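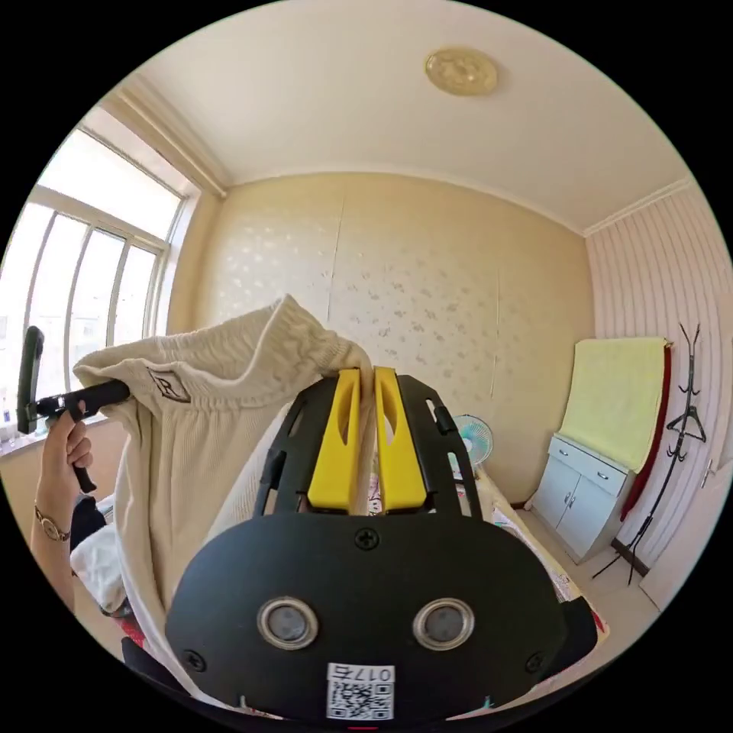

**By Etelka Tóth, Waten** | Updated June 6, 2021

# Rulby hand gripper: handling rules for cloth work

The Rulby is a hand-held gripper for recording cloth tasks that will later be given to an arm. It has a black body, yellow fingers and a coded label on the front plate. It is sold singly or as a pair. Most customers who work with clothing use two, one in each hand.

This page sets out the practice we expect from anyone who records with Rulby units for a Waten project. Customers running their own projects are free to change it, but if you send us recordings for checking, we check them against these rules.

## Basic data

| Item | Value |
|---|---|
| Weight, one unit | 800 g |
| Heaviest single garment | 800 g |
| Fingers | Replaceable, sold in pairs |
| Label | One per unit, front plate |
| Recommended task length | 80 seconds or less |

The garment limit is for a dry item held by both units. Leave out coats, bath towels and anything with metal hardware. Trousers, shorts, shirts, socks and gloves are all fine.

## Before you start

1. Read the label code on each unit and write it in the session log with the hand that holds it. Do not swap hands during a session.
2. Check the screws on the front plate. They should be flush and tight. Use a hand screwdriver only.
3. Wipe the front windows with a dry lens cloth. No alcohol.
4. Close the fingers on nothing and look at them from the side. If one is bent, replace both.
5. Note the room, the light and the items to be handled.

A home room with daylight is acceptable. Keep the curtains and lamps as they were at the start. If the light changes a lot, close the session and open a new one.

## Gripping rules

**Waistbands and cuffs.** Take hold of the edge and let the rest of the garment hang. On a drawstring waistband, pinch the fabric and leave the cord alone. The cord slips through the fingers and the grip is lost late in the lift, when it is hard to see why.

**Two-point lifts.** Set both grips before you lift. Raise both hands at the same speed. A garment may be bunched at the top, but it must not be wrapped around a finger.

**Small items.** For gloves and socks, one unit can support while the other presses or pulls. Keep your free fingers off the item. A hand that touches the cloth makes the recording useless for training an arm, and it will be rejected.

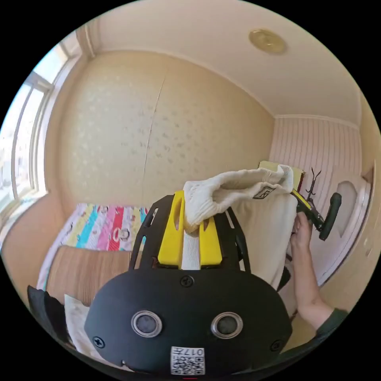

*White knitted work glove between two grippers.*

**Release.** Open fully, wait one second, then move away. Do not shake an item loose.

**Drops.** Let it fall. Do not catch it with your hand. Mark the recording "drop" and keep it, as these are used too.

## Safety

Rulby units have no motor, so the pinch force is whatever your hand gives. The things that hurt people are strain and tripping.

- Rest for ten minutes after each hour.
- Keep the floor clear where you step back with a long garment.
- Tuck in or remove loose sleeves and jewelry if they catch on the handle.
- Stop if your wrist aches, and log it.
- Do not record other people in the room without their written consent.

Documents, screens showing personal data and family photographs must be put away before recording. The person who signs the log is responsible for this.

## Care and wear

Replace the fingers after some 100 sessions, or sooner if the grip face is shiny. Lint collects in the slots of the frame. Brush it out with a soft brush and avoid compressed air, which drives it deeper.

If a label is scratched or lifting at a corner, ask for a new one with the same code. Do not print your own. We had two units with the same code in use at the Bárány workshop last October, and all of those sessions had to be sorted by hand.

## Ordering

Spare fingers, labels and lens cloths are stocked at Grelorska. Give the label code of the unit with your order, since the finger mount was changed once and older units take a different part. Units returned for repair should be sent without fingers fitted and with a copy of the last session log.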